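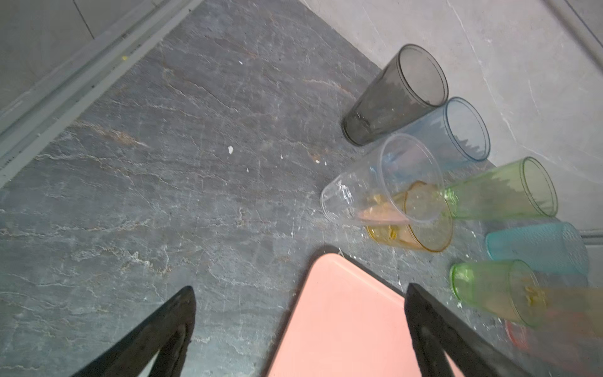 4.3 Does an upright cup count as a tidy cup?

Earlier work on household tidiness treats drinkware as an easy case. The Grudadeo coding guide gives it one line: a cup on its base is "in order," a cup on its side is "out of order," and the coder moves on. We used that rule in our pilot and came away doubting it. This section sets out the doubts and the part of the rule we kept.

The first trouble is that the rule scores posture and reports it as order. Put a group of plastic cups on their bases with no thought to where each one goes, and the score jumps to its maximum. The cups may still be in the way of someone crossing the room. They may still be on the floor, where few of our households would say a cup belongs. Of the 40 households that took part, most described a tidy cup by naming a place, such as a shelf, a rack or the back of the sink. Very few brought up which end was down until we asked. When we did ask, they agreed that upright was better, but people tend to agree with an interviewer who has just suggested something, and we put little weight on that.

The second trouble is color. The Comine sorting scheme assumes that people group cups by color when the set is mixed, and its authors offer this as a near-universal habit. Our material gives it weak support at best. See-through plastic makes color a poor label in the first place. In a loose pile, a clear tumbler lying against an amber one takes on some of the amber, and two greens that are plainly different side by side can be hard to tell apart when one is behind something else. Coders disagreed about color names more often than about anything else on the sheet. "Smoke" and "gray" were used for the same cup, as were "amber," "yellow" and "orange." Any finding that rests on color groups has to get past this, and we do not see that the Comine report tries.

Size may matter more. A mixed set with tall and short cups can be standing up and still look scattered, as in Figure 6, where tall and short cups share the same patch of floor. All of them would pass the Grudadeo rule. Whether a person walking in would call them put away is a different question, and it is the one the rule claims to answer.

Figure 6. Translucent plastic cups of mixed color and height, standing upright on a dark marble-patterned floor. 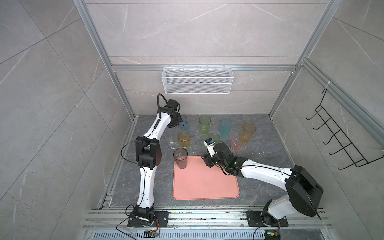 We therefore split the old item in two. Posture is scored on its own, cup by cup, as upright, on its side, or upside down. Placement is scored for the group and asks only whether the cups are where the household says cups go. The two scores were combined nowhere in the analysis. Across 3,253 scored items the split made coding slower, and we are not sure that the gain in meaning was worth it for every room type. In kitchens with a single open shelf the two scores nearly always moved together, and a reader could fairly say we did extra work to learn nothing new there.

Upside-down cups deserve a note. The Coşkun trials counted them as out of order. Several of our households store every cup rim down to keep dust out, and would be marked as the messiest in the sample under that reading. We score rim down as neutral. This is a judgment call, and we could not find a test that would settle it.

Nesting is harder still. Tapered tumblers can be stacked one inside another, which saves space and which many people see as the tidiest state of all, yet the Mokance checklist has no code for it. Two coders using that checklist can look at one stack of 8 and record either a single object in order or 8 objects in order, and the totals then differ for no good reason. We record a stack as a stack and note its height. On its side, a stack is one fallen object.

The floor itself was left out of the earlier guides, and we think this was a mistake. Crumbs and small white flecks, of the kind that turn up under spilled tumblers in our stills, have no effect on a cup score. A surface can go from low to full marks with the same crumbs on it throughout. We added a yes-or-no item for loose bits on the surface, but agreement between coders was poor on patterned floors, where pale veining and pale crumbs are easily confused. The item is reported in the appendix and should not be used to support a claim about cleanliness.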